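Section 3: Setting up the Huvar pantry shelving

This section covers the placement, levelling and loading of the Huvar tall pantry unit. Assemble the carcass as set out in Section 2 before you start. If you bought the unit second-hand and have no Section 2, contact Tokarz Home Storage for a copy.

You will need:
Spirit level
Tape measure and pencil
Phillips head screwdriver
Drill and a masonry or timber bit to suit your wall
Wall bracket and fixings (bag C)
Shelf pins (bag D)

3.1 Choosing a position

1. Pick a wall away from the oven, dishwasher and hot water service. Leave at least 200 mm between the unit and any appliance that gives off heat or steam.
2. Check the floor with the spirit level. A slope can be taken up with the adjustable feet. Soft or lifting floor coverings should be repaired first.
3. Check that the doors will open fully without hitting a light switch, handle or window sill.
4. Mark the position of the back corners on the wall in pencil.

Caution: Find out where pipes and cables run before drilling. If you are renting, get written permission from the owner or agent.

3.2 Levelling and fixing

1. With a second person, walk the unit into place. Do not drag it, as the feet can snap off at the collar.
2. Turn each foot clockwise to raise that corner and anticlockwise to lower it.
3. Level from front to back, then from side to side. Go over both again once you have finished.
4. Hold the wall bracket against the top rail and mark the holes.
5. Move the unit forward, drill the holes and fit the plugs.
6. Move the unit back and screw the bracket to the wall, then to the top rail.

Warning: The unit must be fixed to the wall before anything is put on the shelves. An unfixed unit can tip if a child climbs on it.

Note: The plugs in bag C are for brick and solid masonry only. Plasterboard needs a fixing into a stud. Hardware shops stock suitable screws.

3.3 Fitting the shelves

1. Push four shelf pins into the side panels at the same height. The holes are spaced 30 mm apart.
2. Lower the shelf onto the pins with the finished edge to the front.
3. Press down on each corner. If the shelf rocks, one of the pins is in the wrong hole.
4. Repeat for the other shelves. The fixed middle shelf braces the carcass and must stay where it is.

3.4 Loading

1. Put the heaviest goods at the bottom. Flour, rice, tins and bottles belong below the fixed shelf.
2. Set one shelf high enough for your tallest packets to stand up with room to get a hand in over the top. Measure the packets you buy most often, and allow extra if you tend to bring home the family size.
3. Stand boxes with the front panel facing out.
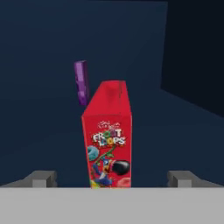
Haris Dumitrescu
Technical Writer, Tokarz Home Storage

4. Fold down the inner bag on opened cereal and biscuits and close it with a peg or clip. In humid areas, move the contents to an airtight container.
5. Place older stock in front of new stock.
6. Keep cleaning products, pet treatments and garden chemicals in a different cupboard.

Note: If a shelf starts to bow, take everything off it, turn it over and refit it. Spread the load out when you put things back.

Sliding baskets (Dundden model only)

1. Pull both runners out to the stop.
2. Sit the basket on the runners and push back until the clips engage on each side.
3. Slide the basket in and out a few times before filling it.

Caution: Do not pull out more than one loaded basket at a time.

3.5 Care

Wipe the shelves with a damp cloth and a little dish detergent, then dry them. Do not use bleach, steel wool or a steam cleaner. Tighten the hinge and bracket screws after the first month and once a year after that. January suits most households, when the pantry is likely to be getting a clean-out anyway.

Replacement shelf pins are sold in packs under part number 71. For door adjustment, go to Section 4.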